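Reviews > Lab kit > Grippers and end effectors

Lodier two-finger gripper: long-term review, including the day it let go

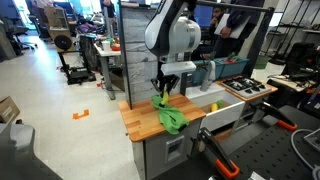 I have been running the Lodier on our kitchen tasks since September and I like it more than any other gripper I've put on an arm. I'm saying so at the top because a good part of this review is about a fault, and a fairly worrying one, and I'd hate anyone to skim it and come away thinking it's a bad product. It's a lovely product with one bad default and a cable clip that ought to be better.

First the good stuff. The fingers are slim enough to get in beside a toy vegetable without shoving it across the worktop, which was our daily misery with the old Bilell. Closing is smooth all the way down, and you can ask for a very light squeeze and get a very light squeeze. Soft cloth, hard plastic fruit, the thin rim of a bowl: all fine on the same settings. Swapping the pads takes a couple of minutes with one hex key (the key is in the box!) and the pads themselves wear slowly. Our counter said 3291 closes when I finally changed the first pair, and I'd only changed them out of guilt.

Setting up was easy too. The Vincze driver found it first time, and the status page is readable by a normal human being.

Now the fault. We were doing a long run of pick and place, plastic food from the sink to the worktop and back again, and roughly 23 minutes in the gripper opened in mid-air. No warning, no error on the screen, the arm carried on to the next point as if it still had hold of something. The toy landed on the floor, no harm done. We put it down to a bad grasp and started again. It happened twice more before lunch, and the third time the fingers opened fully and then snapped shut at full speed with nothing between them. A colleague had been about to reach in and tidy the cloth. He hadn't, thank goodness, but that was the end of testing for the day.

It took me far too long to find the cause. I blamed the pads, then the driver, then my own script (usually a safe bet). What I should have done was look at the cable. The connector on the gripper side is held by a small plastic clip, and when the wrist turns a long way round the cable pulls on it just enough to break the supply for a moment. The gripper restarts, and on restarting it runs its homing routine: open all the way, close all the way, quickly. That is the factory setting. It doesn't care whether it's holding something, or whether there's a hand nearby.

So there are two problems, and I mind the second one much more. A loose connector is the sort of thing you live with in a lab. A gripper that moves by itself as soon as power comes back is a pinched finger waiting to happen, and it's on page 21 of the manual in a small table, with no warning next to it.

Both can be fixed. Turn off "home on power-up" in the settings and save it to the gripper itself, as the driver's copy is lost when it restarts. Then tie the cable to the wrist with a proper loop of slack before the connector. I also had the arm stop whenever the gripper drops off the network, which took 12 lines of script and which I now think everyone should do whatever gripper they own. Since then, not one drop that wasn't my own fault.

I wrote to Lodier and got a reply the next morning, from somebody who clearly knew the thing inside out. They're sending a metal clip and say the next firmware will ship with homing switched off. I've not had either yet, so I can't tell you how good they are.

One smaller grumble: the status light is on the underside, so from the operator's seat you can't see it go out. A second light on the back would have saved me most of a morning.

Would I buy it again? Yes, and we've ordered another for the Urelness arm. Change that setting before you do anything else, keep your hands out until the arm is properly stopped, and then enjoy it, it really is a pleasure to use.

Score: four out of five

Recent in Lab kit
Bilell gripper: three years on
Vincze driver, first impressions
Cable ties, sleeves and wrist wraps compared
Where to put your stop button
Urelness arm: setting up and first week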